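Flokwood drawer organizer, the square one with four sections

I bought this in October after the old cutlery tray cracked, mostly on the strength of the product page, which promises to "end drawer chaos." I had my doubts then and I still have them.

Sizing is my main complaint. The listing gives the outside width and leaves you to guess the rest. My drawer is 30 cm across, so one organizer leaves a gap and a second won't go in. At 29 dollars I expected a drawing with real measurements. Customer service took 2 emails to tell me to check the listing.

The sections are all the same size, fine for batteries, tape and keys, useless for scissors or a long pen. It slides when I shut the drawer hard. I cut a piece of shelf liner to go under it and that mostly fixed the problem, but I paid extra for the liner.

Cleaning is a chore too. Crumbs get into the corners and a cloth won't reach them.
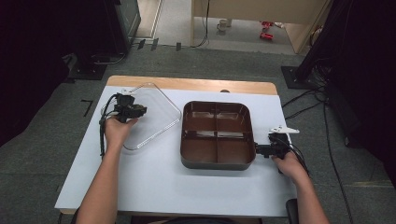 Bautista Gallardo commented that he measures the drawer at the bottom, never at the top, and has had no trouble fitting two side by side. Maybe so, but his drawers must be wider than mine. I'm keeping it for batteries. I wouldn't buy another at full price.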